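2025-12-17
Notebook, Stirnitz reading group — dowsing and earth memory

Present: me, Naledi Chauke, Gerrit Nkosi for the second half.

Carried on with the Fetby transcripts. These are the channeled sessions on the crystal cities and the survivors who are supposed to have gone inland after the flood. The set runs to 639 pages and we are a bit more than 200 in. Naledi is keeping the index of place names. I am keeping the list of contradictions, and it is getting long.

1. The Pillai map

Laid tracing paper over the Pillai map again and moved the northern temple to where session 7 puts it. It lands in open sea. In the earlier sessions the same temple is two days' walk from the coast. Gerrit thinks the speaker changed the meaning of "day" partway through, and he may be right, as the word is used for a season in at least one place. Left both positions on the tracing in pencil. Do not ink either one yet.

Naledi pointed out that the river names match between the early and late sessions even where the distances don't. Worth a separate page.

2. Pendulum runs

Two runs over the tracing, brass pendulum, short cord. First run gave a clear circle over the southern plateau and nothing over the temple. Second run was done blind, with the sheet turned face down by Gerrit. The circle came up at the opposite corner. I would call that no result. Naledi would call it a result about the sheet being face down. We wrote down both.

Shoes off for both runs, as in September. I still can't see that it changes anything, but we agreed to keep the conditions the same until the series is finished. 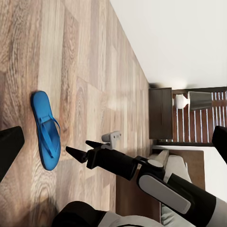 3. Meditation on the hall of records

Used the Clivo script, read slowly by Gerrit. Naledi got steps going down, a green light and the sense of being expected. I got steps as well, but the script mentions steps, so that counts for very little. Need a version with the architecture taken out. Gerrit will cut it down before next time and not show us what he removed.

Naledi also had a word she heard as "omreth" or "omrith". Checked the index: not there. Checked the Fetby glossary under both spellings: nothing close.

4. To do

Finish copying the river names to their own page — Naledi.
Shortened Clivo script — Gerrit.
Reread session 7 for every use of "day" and note the context — me.
Longer cord for the pendulum. The present one is too short to hold comfortably over the middle of the map.
Ask Pillai which edition the coastline was taken from, and whether the islands to the east were on the original or added by hand.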